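木の床、もっと気軽に手入れしよう！ わが家の掃除メモ

最終更新日：2025年10月24日
シェア 42　コメント 6

板張りの床が好きで、引っ越すたびに床で部屋を選んできました。今の家に移ったのは4月。最初のうちは「傷をつけたらどうしよう」とおそるおそる歩いていたのですが、手入れのコツがわかってくると、床掃除が本当に楽しくなってきたんです！ 友人のウルシュラ（Urszula Michalski）に教わったことも交えて、うちでやっている方法をまとめておきます。

まずは乾いた掃除から。いきなり水拭きをすると、ほこりが水を含んで板の継ぎ目に入り込み、黒い筋になって残ります。朝いちばん、人が歩き回る前にドライシートをかけるのがおすすめ。夜のあいだに落ちたほこりがごっそり取れて、気持ちいいですよ〜。動かす向きは必ず木目に沿って。横切るように拭くと、溝にゴミを押し込んでしまいます。

濃い色やグレーの床は落ち着いて見えて素敵ですが、白っぽいほこりや足の皮脂あとが意外と目立ちます。窓を背にして立つとわかりにくいので、窓に向かってしゃがんで、光を斜めに受けた状態で確認してみてください。
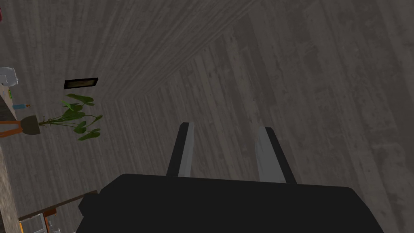

水拭きは月に1〜2回で十分です。雑巾は「もう一滴も出ない」というところまで絞ること。ウルシュラはさらに、絞った雑巾を乾いたタオルでくるんでもう一度絞るそうで、真似してみたら拭いたそばからすっと乾くのでびっくり！ べたつきが気になるときは、ぬるま湯に中性洗剤をほんの少し垂らして拭き、そのあと水だけで拭き、最後に乾拭きします。無垢材やオイル仕上げの床は水に弱いものもあるので、目立たない隅で試してからどうぞ。

重曹とセスキは、うちでは床に使いません。以前の家で台所の床に重曹水を使ったら、そこだけ色が濃くなってしまって……（いまだに思い出すとくやしい）。アルカリで変色する木もあるので、迷ったら中性洗剤です。

ワックスをかける人は、必ず床材の説明書を確認してくださいね。ワックス不要のタイプに塗ると、むらになってはがすのが大変です。塗れる床なら、よく晴れて乾燥した日に、部屋の奥から出口に向かって薄く。厚く一度塗るより、薄く二度塗りのほうが断然きれいに仕上がります！

次は細長い部屋の話。廊下のような形の部屋は、家具を両側に置くと真ん中が通り道になって、そこだけつやが落ちていきます。うちは細長いマットを敷いていますが、ずっと同じ位置だと日焼けのあとがくっきり残るので、季節ごとに少しずらしています。明るい色の床は特に境目が目立つんですよね。

それから、壁や天井まで木目で揃えている部屋は、掃除の順番が大事。天井、壁、床と上から下へ。横向きの木目の壁はほこりが溝に沿ってたまるので、柔らかいハンディモップで端から端まで一気になでるときれいになります。

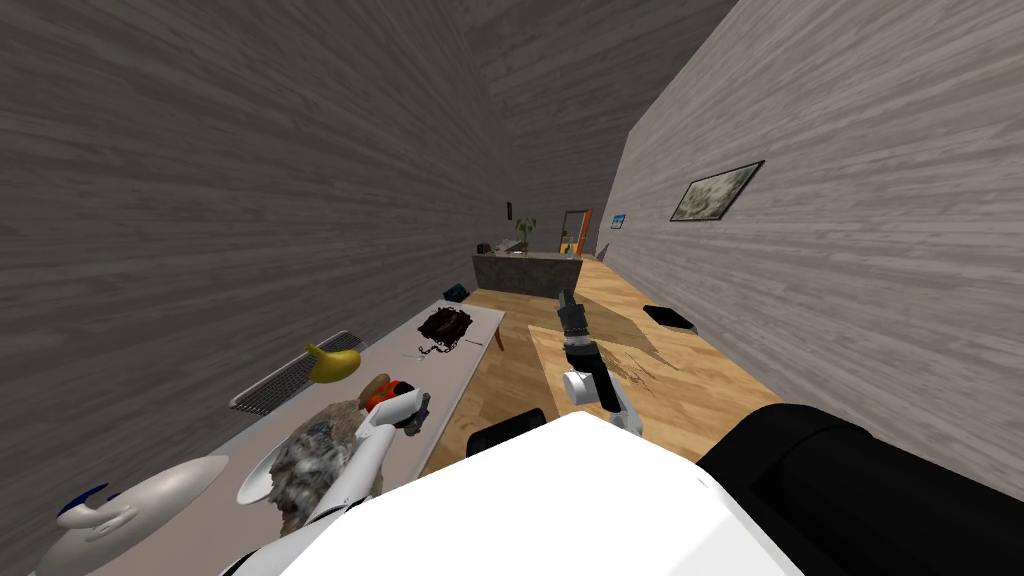 画像提供：Konow

家具の脚には、フェルトを貼るだけで傷がぐっと減ります。100円ショップのもので構いません。ただ、砂粒を噛んだフェルトはやすりと同じなので、ときどきひっくり返して確認を。粘着がずれて糊が床についたら、ドライヤーの弱い温風を少しだけ当てて、プラスチックのカードでそっとこすります。

浅いへこみは、あわててパテを埋める前に蒸気を試す手があります。表面に樹脂加工のない無垢材限定ですが、濡らした布を当てて、その上からアイロンを数秒。木が水分を吸って、ふわっと戻ってくることがあるんです。初めてうまくいったときは、家中のへこみを探して歩きました（笑）。深い傷は無理せず、近い色の補修クレヨンを二色混ぜて埋めると自然になじみます。

梅雨どきは、拭き掃除のあとに必ず風を通してください。マットも一度めくって、裏が湿っていないか見ておきます。冬は反対に乾燥で板の隙間が広がりがち。うちではそこに入ったゴミを、使い古しの歯ブラシでかき出しながら掃除機で吸っています。

隙間用に竹串の先を斜めに削った道具も作ってみたので、使い心地は次の更新で書きますね！

コメント（6）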